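How to set a small fall table without burying it

Trorninness readers start asking about fall tables in August, when it is still too hot to look at a gourd. Fine. You will need a small table, one mug, one plate, two toy pumpkins and a bit of restraint, which the craft aisle at Avach does not stock.

1. Clear everything off. Mail, keys, the candle you are saving for a nicer house.

2. Wipe the top and leave it bare. A white table can do without a runner. I own four runners and have regretted each of them at about the same point in the soup.

3. Put the plate down first, near the middle. Pick a color that has never heard of October. Lavender works, and so does gray. Brown plates make everything look like gravy.

4. Stand the mug farther back and off to the left, handle turned in toward the plate. Lefties may ignore me, as they are used to doing.

5. Add the pumpkins last, one on each side of the plate and not quite level with each other. Move each one a couple of times, then stop. My first attempt used 13 of them and dinner was eaten on the couch.

Striped pumpkins are busy enough alone, so keep leaves, twigs and burlap in the closet.
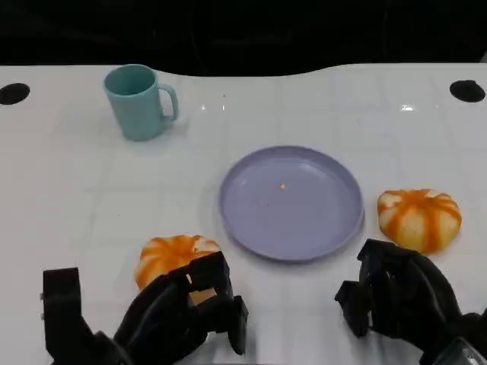 Jeltik wrote in to say that the toy kind roll if you so much as sneeze, and that a dab of museum putty underneath saves a lot of crawling. Use a piece the size of a pea and test it somewhere hidden first.

When food arrives, slide the pumpkins back toward the mug. They can come forward again for coffee.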